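Drumum (robot arm)

From the Nivstead Workshop Wiki

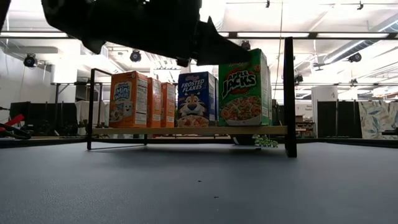
Drumum's gripper beside the Apple Jacks at the cereal shelf.

Drumum is a tabletop robot arm built by members of the Nivstead shared workshop, where it handles cereal boxes at a speed most visitors describe as thoughtful. The project was started by Rainer Weidemann, who had planned to spend one winter on it and is now in his third.

Name

The name comes from the noise made by the first base motor. That motor has been replaced twice and the noise is gone, but by then it was painted on the toolbox.

Construction

The arm is a chain of geared motors joined by black brackets, with an angular gripper at the end. Weidemann set himself a parts budget of 600 dollars, a figure still quoted in the project log, mostly by other people. The early brackets were printed in the workshop and bent slightly whenever the arm reached out straight, so that every pickup landed a little low. Thicker ones were fitted in June.

The motors are run by Teuber, a control board designed by a member who has since moved away and answers mail on Tuesday evenings. Teuber has no case. Proposals for one take up more of the project log than the board itself does.

Software

Motion planning is done by a program called Garus, written over several months and rewritten in a weekend. Garus keeps a list of known boxes with their widths and a preferred grip height for each. It will not attempt a box missing from the list and reports this as "unknown breakfast." The message was a placeholder.

Cereal shelf

The usual test setup is a low shelf, a light wooden board between black end frames, stocked with Frosted Mini Wheats, Frosted Flakes and Apple Jacks. Cereal was chosen over the wooden blocks used earlier on the grounds that it is light, cheap to replace and printed on every side, which helps with recognition. It also dents, and a dented corner is easier to argue about than a number on a screen.

A standard run is 200 pickups, logged by box type. Dropped boxes are recorded as drops. Boxes set down facing the wrong way are recorded as "placed," a definition that has been disputed since the log was opened – see the talk page, which is long.

Known problems

The wrist drifts by about 3 degrees over a long session and has to be zeroed by hand. Tall boxes tip if gripped below the middle. Garus sometimes takes the side panel of a box for the front, particularly when boxes of the same color stand one behind another.

See also

Teuber (control board)
Garus
Bracket, bent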